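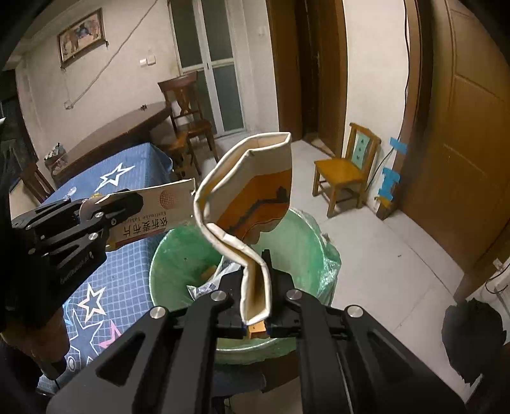 종이상자 접어서 버리는 날

안녕하세요, 오랜만에 사진첩 올려요! 이번 주제는 좀 소박합니다. 분리배출이에요. (벌써 뒤로가기 누르시는 분들 보이네요, 잠깐만요.) 9월에 이사 짐을 풀면서 집 안에 상자가 정말 끝도 없이 쌓였거든요. 큰 택배 상자야 착착 접어서 묶으면 그만인데, 문제는 늘 작은 것들이에요. 과자 상자, 치약 상자, 전구 상자, 그리고 겉에 두르는 얇은 종이띠 같은 것들요. 하나하나는 별것 아닌데 그냥 통에 던져 넣으면 반나절도 안 돼서 꽉 차버려요.

그래서 저는 요즘 작은 상자는 무조건 납작하게 눌러서 버립니다. 오늘 맨 위에 올린 게 바로 그 순간이에요. 초록색 둥근 통 위에서 납작해진 상자가 S자로 휘어 있죠? 주황색 인쇄면에 짙은 회색 선이 계단처럼 지나가는데, 버리려고 보니까 괜히 예뻐 보이더라고요. 옆에 있는 옅은 색 포장지에는 한자가 크게 거꾸로 보이고, 그중에 '布片'이라는 글자가 있어요. 천 조각이라는 뜻이래요. 불그스름한 점으로 된 지구본 같은 동그라미도 마음에 들었어요.

사진은 한 장이고, 나머지는 댓글로 많이들 물어보시던 것들을 모아 수다로 채웠어요. 커피 한 잔 들고 천천히 읽어주세요.

초록 통 이야기

둥글고 큰 초록색 플라스틱 통. 저는 모서리가 없는 통을 좋아해요. 네모난 통은 구석에 먼지랑 종이 부스러기가 끼는데 둥근 건 물 한 번 휘 돌리면 끝이거든요. 전에 쓰던 건 Hikix에서 산 페달식이었는데 페달이 4개월 만에 헐거워져서 뚜껑이 반만 열렸어요. 반만 열리는 뚜껑이 얼마나 사람을 화나게 하는지 써보신 분은 아실 거예요. 그 뒤로는 뚜껑 없는 통만 씁니다.

그리고 투명 비닐! 통 오른쪽 테두리에 구깃구깃 걸쳐져 있는 그거요. 저는 투명한 쪽이 좋아요. 뭘 넣었는지 보이니까 잘못 넣은 걸 바로 꺼낼 수 있어요. 까만 봉투를 쓰던 시절에는 숟가락도 버려봤고 리모컨 건전지 뚜껑도 버려봤어요. 리모컨은 아직도 테이프로 붙여서 씁니다.

은빛 포장지와 작은 판지 조각

통 안쪽 왼편에 은빛 도는 하얀 비닐 포장지가 있고 그 옆에 황갈색 판지 조각이 조그맣게 있어요. 네, 섞여 있습니다. 저희 집은 일단 한 통에 모았다가 나중에 나누는 집이에요. 처음부터 통을 여러 개 두는 게 정석이라는 건 아는데, 부엌이 좁아서 통 세 개를 놓으면 냉장고 문이 안 열려요.

나누는 건 저녁에 몰아서 해요. 설거지 끝내고 저녁 8시쯤, 라디오 틀어놓고요. 종이는 종이끼리, 비닐은 비닐끼리. 음악 두 곡이면 끝나는데 좋아하는 노래가 나오면 세 곡까지 늘어져요.

상자 납작하게 만드는 제 순서

별것 없지만 자주 물어보셔서 적어요.

먼저 양쪽 뚜껑을 다 엽니다. 한쪽만 열고 누르면 공기가 차서 뻥 하고 터져요. (아이들은 이걸 더 좋아합니다만.)

그다음 안을 한 번 들여다봐요. 설명서가 끼어 있는 경우가 은근히 많아요. 지난번엔 Gündoğdu 찻잔 상자 바닥에서 여분 받침이 나왔어요. 하마터면 그대로 버릴 뻔했죠!

풀로 붙은 옆면은 굳이 뜯지 않아요. 접힌 선을 따라 모서리 두 개를 맞잡고 옆으로 밀면 저절로 납작해져요. 두꺼운 상자는 옆면을 뜯는 편이 낫고요.

마지막으로 테이프. 저는 테이프를 먼저 떼는 사람이고 Torben은 나중에 떼는 사람이에요. 이걸로 꽤 오래 다퉜는데 결론은 안 났어요.

납작해진 것들은 제일 큰 상자 하나를 골라서 그 안에 책처럼 세워 꽂아요. 눕혀서 쌓는 것보다 훨씬 많이 들어가고, 들고 나갈 때도 와르르 쏟아지지 않아요. 노끈도 필요 없고요.

버리기 아까운 인쇄

저는 상자 그림을 모으는 버릇이 있어요. 예쁜 면만 가위로 오려서 공책에 붙여두는데, 세어보니 이번 달로 785장이 됐더라고요. 저도 놀랐어요. 제일 아끼는 건 Rurkard 비스킷 상자 옆면이에요. 앞면은 평범한데 옆면에 아주 작은 기차가 지나가요. 그런 걸 그린 분은 누가 알아봐 주길 기다렸을 것 같아서 꼭 오려둡니다.

주황색은 공책에서 두 번째로 많은 색이에요. 첫 번째는 파랑. 초록은 의외로 적어요. 보라색은 정말 귀해서 보이면 무조건 챙깁니다. 혹시 집에 보라색 과자 상자 있으신 분, 버리지 말고 저한테 말씀해 주세요!

한자나 모르는 글자가 있는 포장도 따로 한 칸을 만들었어요. 뜻을 찾아서 연필로 작게 적어두는데, 이러다 보니 엉뚱한 단어만 잔뜩 알게 됐어요. '개봉 후 냉장 보관'을 7개 언어로 알아볼 수 있습니다. 여행 가서 쓸 일은 한 번도 없었어요.

댓글로 온 이야기들

지난 글에 Ingeborg Nolte 님이 우유팩은 일반 종이랑 따로 모아야 한다고 알려주셨어요. 감사합니다! 저는 여태 헹구기만 하고 그냥 종이에 넣었거든요. 지금은 씻고, 펼치고, 말려서 현관 옆 종이가방에 따로 모으고 있어요. 말릴 때 싱크대가 온통 우유팩 밭이 되는 건 아직 해결을 못 했어요.

Volker 님은 영수증도 종이로 버리느냐고 물으셨죠. 저는 일반 쓰레기로 버려요. 감열지라서 종이 재활용에 같이 넣지 않는다고 배웠어요. 동네마다 안내가 조금씩 다르니까 사시는 곳 안내문을 한번 보세요. 저도 이사 오고 나서 요일이랑 장소가 다 바뀌어서 안내문을 냉장고에 붙여놨어요.

비닐 코팅된 상자는 어떻게 하느냐는 질문도 있었어요. 저는 모서리를 살짝 찢어봐요. 종이만 결대로 찢어지면 종이로, 투명한 막이 쭉 늘어나면 따로 빼둡니다. 정확한 방법인지는 모르겠고 제 손의 감이에요.

Plusska 정리함은 어떠냐고 Kai 님이 또 물어보셨는데, 아직 안 샀어요. 장바구니에만 넣어두고 매일 들여다보는 중이에요. 칸이 나뉘어 있는 건 좋은데 바닥이 너무 얕아 보여요. 써보신 분 계시면 솔직한 후기 부탁드려요. 특히 상자를 세워서 꽂았을 때 넘어지는지가 궁금합니다.

다음 사진첩

다음에는 유리병을 올릴까 해요. 라벨 떼는 이야기만으로도 한 페이지는 나올 것 같아요. 잼 병 라벨은 왜 그렇게 잘 안 떨어지는지, 베이킹소다랑 식용유를 섞는 방법이 나은지 드라이어가 나은지 지금 부엌에서 비교하고 있거든요. 피클 병 냄새 빼는 방법도 같이 올릴게요. 햇볕에 두는 게 좋다고들 하셔서 창가에 줄 세워놨어요.

상자 이야기가 더 있으면 댓글 남겨주세요. 보라색 상자 제보도 계속 받습니다!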